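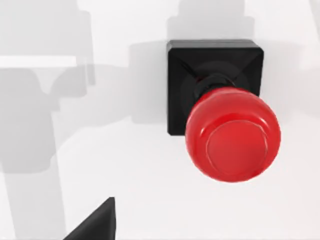 Red mushroom-head button on square black housing, seen from above

Home - Shop - Stop Buttons - Workshop Power - Spares - Contact

Grillis Stop Button, surface mount

3 min read

Back in stock as of October 2, 2023. Last batch went fast so if you were on the waiting list, order now, we dont hold them.

What it's for: table saws, planers, drill presses, small conveyors. Anything where the factory switch is a fiddly little rocker down by your knee. Mount this one where your hip or palm can find it. Push to stop, twist to release. Releasing it does not restart the machine - you still need your start switch or starter for that.

What you get: button, housing, one contact block (normally closed), gland nut, two screws. No cable. We tried including cable and everybody wanted a different length.

Price: $19 each. Pack of 5 ships free.

Fitting notes

Power off at the breaker first, and check it's off. Two screw holes in the back plate, under the cover. Cable comes in from the bottom side. Tighten the gland last. If your using flexible conduit, get the Inbridge adapter, the standard gland won't grip it.

Wire the contact block into the control circuit of a magnetic starter. Don't run motor current through it. We get this question every week and the answer is still no. If the saw has no starter, look at the Gestow starter kit on the Workshop Power page, or ask an electrician.

Push it once after fitting, with the machine running and no work on the table. Then once a month after that. Sawdust gets in everywhere.

Spares

Contact blocks, normally open or normally closed, same price. Caps sold separately. Older Alcaraz housings (the ones we sold up to April) take the same contact block but NOT the same cap. Thread is different. Check before you order, we can't take back opened caps.

Questions we get

Outdoors? Under a roof, fine. Open to rain, no.

Other colors? Red only for stop buttons. Green start buttons are on their own page.

Bulk? We had 4,000 in this shipment and 700 are already spoken for. Schools and training shops, email for a quote - include your shipping zip code or we'll only have to write back and ask.

Lead time: orders in by noon go out same day, Monday to Friday.

Contact us | Shipping and returns | © 2023 Grillis | Back to top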